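About Korkgate

Korkgate is a home laundry and folding service. We wash, dry, fold and put away clothes for households that have run out of time to do it themselves. Most of our work happens in our customers' own homes, with their own machines and their own drawers.

Loubna Berrada started the business after several years in the linen room at the Deklow, a small hotel. Guests kept asking if their shirts and sweaters could be done the way the sheets were done, and the hotel had no one to do it. She began with two regular households in Juntunen. As of July 2024 we have completed 1,245 home visits, and there are three of us on the schedule.

How a visit works

A standard visit takes around 2 hours. We start with whatever is already clean, since in most homes that pile is the bigger one. Clothes are sorted by person first and by type second. Socks and underwear go to one side and are done last.

We fold wherever there is a flat surface at a decent height. In a lot of homes that is the bed. A made bed gives you room to spread a long-sleeved top out fully, and a garment that has been spread out fully folds better than one that has been folded in the air. We smooth the bedding before we begin and straighten it again before we leave.
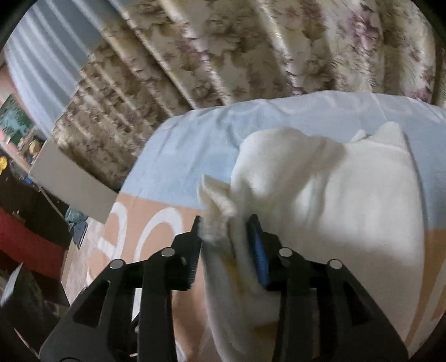 Do I need to clear a table or buy a folding board before you come?
Any flat space big enough to lay a sweater down with its sleeves out will do. If you have a bed, a dining table or a wide bench, leave it as clear as you can and we will manage with that. We don't use folding boards.

How we fold tops

Customers ask about this more than anything else, so we keep the same method for every home unless you tell us otherwise.

The garment goes face down with the neck away from the folder. Collars and ribbed bands are pulled straight. One side comes in to the middle of the back, and the sleeve is laid down along the body. The other side is done the same way. Then the hem comes up to the neck in one or two folds, depending on how deep your drawer is. Thick knits get fewer folds than thin ones. Anything with a hood has the hood folded in first.

White and cream items are handled first in each pile, while our hands and the surface are at their cleanest. If we find a mark, the item is set aside with a paper tag and left for you to look at. We do not treat stains without asking.

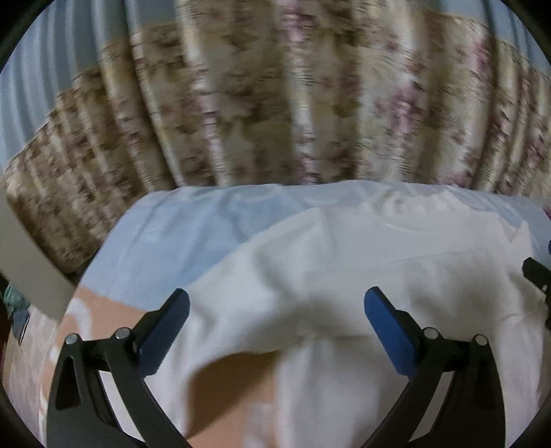
Hanging is done after folding. Blouses, dresses and anything that creases easily go on hangers, facing left, with the top button closed. If you are short of hangers we will leave a note saying how many more are needed. We don't bring our own, as they tend to get mixed up between houses.

Our storage labels

Some customers like their shelves and drawers marked. For this we use Flullura, our own set of cloth tags that tie on or pin in place. They can be written on with an ordinary laundry pen. The tags are included in the price of a first visit and can be moved if you change your mind about what goes where.

What we don't do

We don't iron, mend or dry clean. We don't throw anything away, including single socks. We don't open closets or drawers that you haven't shown us.

Booking

Visits can be one-time, weekly or every 2 weeks. The first one begins with a short walk through the rooms where your clothes are kept, so please plan to be home for that part. After the first visit many customers leave us a key. Call or write to the office and ask for Loubna, who still sets the schedule.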